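Chapter 6
Shared Cells and the Duties of the Integrator

After reading this chapter you should be able to:
state the difference between a task boundary and a safety boundary;
write a start condition that a second person can check;
explain why wrist views and fixed views are recorded separately;
draw up a handover record for a cell with two arms.

6.1 Scope

Chapter 5 dealt with a single arm behind a fixed guard. Most of its rules carry over to a cell in which two arms share one floor, but three of them do not: the rule on reach, the rule on restart and the rule on held parts. This chapter takes them in that order. The working case is a bench cell in which two arms on a common base rail sort small garden hand tools into and out of a tray.
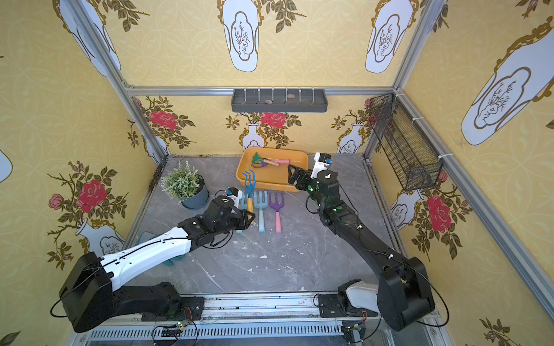 A shared floor must be divided on paper before any motion is programmed. The division has three parts: the area reserved for the first arm, the area reserved for the second, and the overlap. Only one arm may hold the right to enter the overlap at a time. The right is granted by the controller and must be given up before it is granted again. Where both arms are meant to work in the overlap together, the motion is treated as a joint task and assessed as such (see 6.4).

Stopping one arm stops both. Clokier, in the first issue of its site rules, allowed the second arm to finish its cycle. The clause was withdrawn the following June after an internal review by Štěpánka Mikuš, who noted that a finishing arm may still be carrying a part towards a stopped one.

6.2 Parts that lie close together

Tools laid side by side call for a stated approach. The procedure should name the part to be taken, the direction of approach and the least opening of the fingers. It should also say what the arm does if a neighbouring part is touched – in the Orkside procedure, it opens, withdraws and waits for an operator.

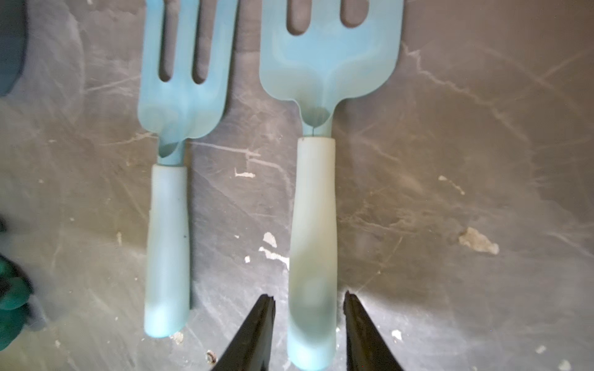

The condition of the work surface belongs in the same procedure. Loose debris and worn patches can mislead a vision system, and an inspection interval should be set and signed for. The interval is a matter for the risk assessment, but it should not be longer than one shift.

6.3 Start conditions

A start condition lists what must be true before the first cycle. It covers the position of each arm, the state of each gripper, the place of every loose part and the state of the tray. Words such as 'tidy' or 'ready' are not acceptable, as two people may read them differently. A reference view from a fixed camera is kept with the written list, and the list takes precedence if they disagree.
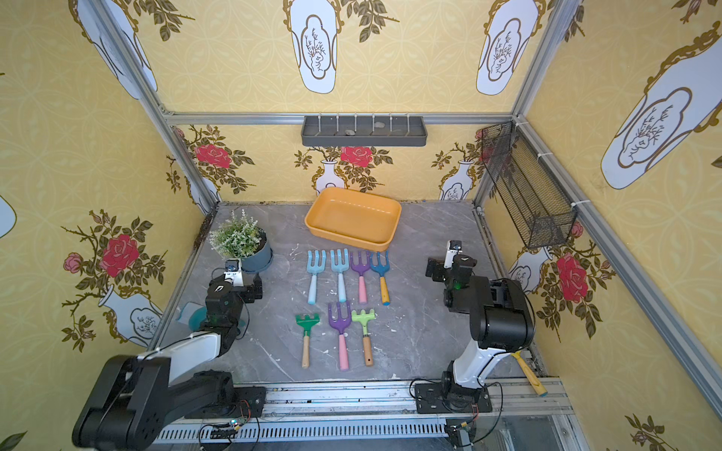

Figure 6.3 Bench cell with the tray empty and seven garden tools laid out in two rows.

The record is numbered and kept with the cell. In the Jireš scheme, used in the exercises at the end of this chapter, record 3552 refers to the layout and record 626 to the gripper settings. A change to either one cancels the approval of both.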